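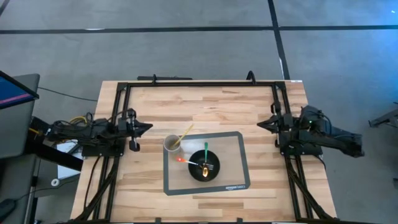
Bimanual group, meeting minutes
30/06/2020
Present: Kumiko Yokoyama (chair), Chie Takeda, Rosângela Bezerra, Takeshi Hattori (notes)
Apologies: Tetsuya Nakajima

1. Last minutes
OK'd. Typo in the Clurari policy name fixed.

2. Utensil task, bowl and cup
Chie reported. Training set now at 500 demos, all teleoperated, both arms. Policy trained on the full set beats the one trained on the first 50 by a wide margin on picks from the bowl. Placing in the cup is where it still loses. Main failure — handle catches the cup rim, gripper opens anyway. Second one is utensils crossed in the bowl, arm grabs two.
Rosângela asked if wrist cameras alone would do. Chie: tried it, worse on the placing half, fine on the picking half. Keep the fixed view in.
Kumiko wants failures split by stage in the writeup, not one success number. Agreed.

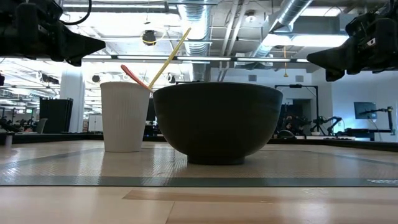 Cup and bowl on the mat, low side view. Red-orange spoon and yellow chopstick in the cup.

3. Low side view
Takeshi showed what this view gives. Rim height of cup vs bowl easy to read, and you can see how far a handle sticks out. Overhead view loses both. Downside is the background, lots of ceiling and other equipment. Rosângela thinks the policy may be picking up on it. Proposal: crop to tabletop, retrain, compare on the same start positions. Chie to run 2 seeds each, more if the gap is small.
Discussion on whether to randomize mat angle. Kumiko for, Chie against untill the crop result is in. Left open.

4. Action length
Shorter action chunks make the arms hesitate over the bowl. Longer ones smoother but dont recover after a missed grasp. No decision. Tetsuya has the Ernov plots, wait for him.

5. Paper
Draft due in October. Rosângela has methods, Takeshi figures. Related work nobody yet — Kumiko will ask Tetsuya.

Actions
Chie — crop runs, stage-by-stage failure table
Takeshi — relabel old episodes with stage markers, bring demo total up to 600
Rosângela — methods section, first pass
Tetsuya — Ernov plots
Kumiko — email Tetsuya re above

AOB
Disk on the Matsuda machine nearly full. Move old logs to Drivach before starting new runs pls.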